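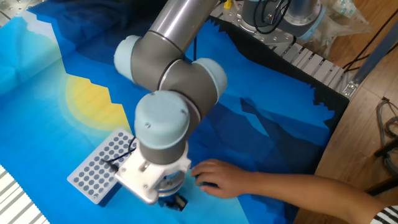
Fig. 3. Rack placed at an angle on the Marnden printed cloth.

Section 4. Laying the cloth and placing the rack

1. Clear the table and wipe it down. Let it dry before you go on.
2. Unfold the Marnden cloth with the printed side up. Turn it so the dark jagged border lies along the far edge.
3. Smooth the fabric from the middle outward with flat hands. Do not pull on the corners.
4. Lay the Kosby rack on the cloth with the open wells facing up. It may sit square to the table or at an angle.
5. Press down on each corner of the rack in turn. If it rocks, lift it, smooth the cloth under it and set it down again.

Caution: Do not slide the rack across the cloth. Sliding bunches the fabric under the leading edge.

Note: The cloth may be machine washed cold, up to 100 times. Hang it to dry. Do not use bleach.
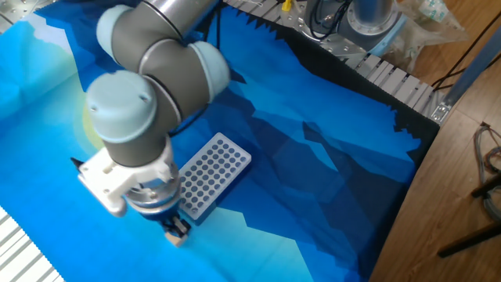
Choose the rack position before you put out any small pieces. Leave a hand's width of open cloth on the side you work from. The mountain print helps when you need to return the rack to the same place: pick a peak or a change of color next to one corner and write it on the setup card. Pale pieces are easiest to find on the darker blues.

6. Set out the pieces one at a time, clear of the rack.
7. Check the cloth for folds near each piece. A piece standing on a fold can tip.

Note: Soft wrinkles along the outer edge are normal and need no attention.

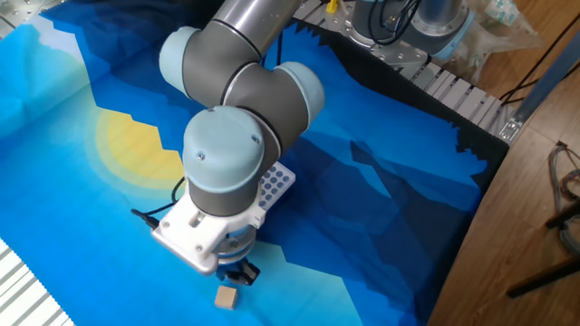 Giáp wrote in to say that a new cloth lies flatter if it is hung up for 8 hours before first use, and that ironing the print side left a shine on it. If you must iron, use low heat on the back only.

8. When you finish, pick up the pieces first, then the rack. Roll the cloth for storage.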